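Cell Technician, Two-Arm Flower Handling
Meststead site, reporting to Dörte Ackermann

Sarkar runs a bench cell in which two arms pick up artificial flowers and bunch them. You may have read elsewhere that cells like ours look after themselves. Ours has been stopped for adjustment 67 times since December, and the log runs to 1198 lines. We want someone who will read it and doubt most of it. 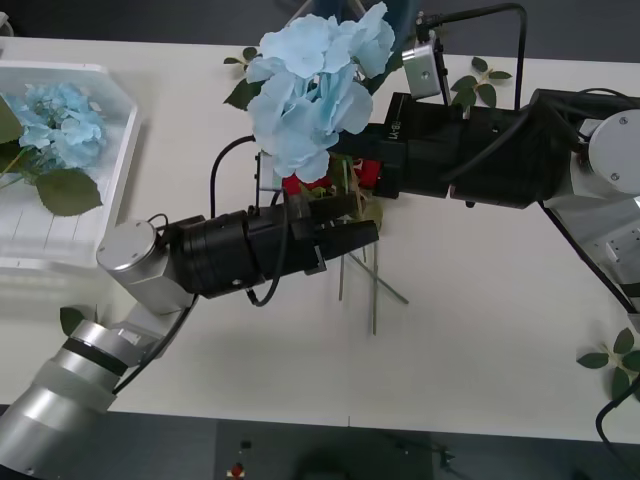 Two arms at the bench, blue hydrangea in the right-hand grip.

What the work is

You will look after the grippers, the cables and the small cameras that ride with them. Cable loops get checked at the start of every shift, by hand. Camera brackets work loose and the software will happily tell you everything is fine. You will also set finger closing force, which the Mühlbauer manual covers in one optimistic paragraph. Fabric petals crush and wire stems don't, so a single setting has never suited both.

Leaves are their own headache. The toothed edges and pale veins confuse the vision system, and strong backlight makes it worse. Two vendors have promised us a cure. We are still adjusting exposure ourselves.
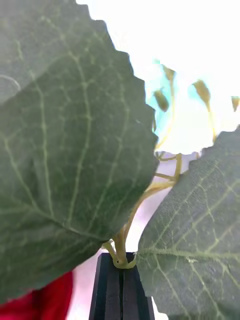

Do I need a degree in robotics?
A degree won't count against you, but we would sooner see a cell you kept running for a year and hear what broke.

What we ask for

Some 4 years around industrial arms or similar machines. Clean hand-eye calibration, done without a wizard. Comfort with a torque driver and a multimeter. Written notes that the next shift can follow. If your resume says "seamless integration," be ready to explain what you mean by it.

What you get

A permanent post, day shift, 7 a.m. start. Paid travel when you are needed at Granville, where the spare arm is kept. No bonus tied to uptime, as we have seen what that does to a log.

The trial task

Shortlisted applicants spend a morning at the cell. Roses and hydrangeas go down flat on the table with their stems crossed, and you set up the wrist camera and the finger gap for them. We care about the order you check things in.

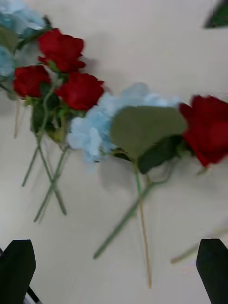 How to apply

Send a resume and one page on a repair that did not hold, including what you tried next. Address it to Dörte Ackermann, Sarkar, Meststead. No cover letter, please. Agencies need not write.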